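The Handle Problem

Helge Lundgren had rewritten the planner four times since March, and he loved every version of it a little, even the second one, which had tried to reach the mug tree by way of the ceiling.

"Run it again," said Nygård from the doorway, her coat already on. "One more and then I'm going home."

"You said that at six!"

"I meant it at six."

He grinned and went back to the log. The trouble was the last hand's width. Everything up to there was lovely — the perception node found the mugs, the grasp sampler threw out 885 candidates and kept 48, and the path came back so fast that he sometimes ran it twice just to watch the number. Then the arm would get close to the tree and the handle would vanish behind the fingers, and the pose estimate would start to swim. The planner believed whatever it was told. It would aim with total confidence at a peg that was a thumb's width to the left.

So that afternoon he had stopped asking where the handle was. He asked where it had been when the hand closed, and carried that forward through every joint angle, and let the camera argue only when it had a good view. It was such a small change! Thirty lines, maybe, and half of those were him deleting things.

He typed the run number, 496, and pressed enter. 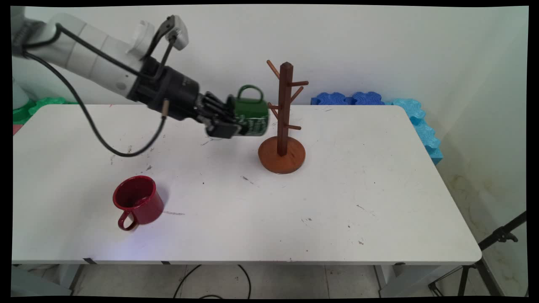
"Green first?" Nygård asked. She had come all the way in by now and was leaning over his shoulder.

"Green first. Look at the covariance, look, it's not blowing up." He had his finger on the screen, which she hated. "Yesterday it was a balloon by this point. Now it's a pea."

"It's a nice pea."

"It's a beautiful pea!"

The next waypoint was the one he had been dreading, where the wrist had to roll and the old code always lost its nerve and asked for a replan. He watched the queue. Tolerance check, fine. Collision check against the post, fine. The replan counter sat at zero, and he noticed he was holding the edge of the desk.

"Lakis is going to want this on the other cell," she said.

"Lakis can have it tomorrow. I want to clean up the frame names first. One of them is called thing_two."

She pulled the second chair over with her foot and sat down, still in her coat, and undid the top button.

"What's the red one going to need?" she asked.

"A new grasp set. Maybe an hour."

"Put the kettle on, then," said Nygård, and reached for the keyboard.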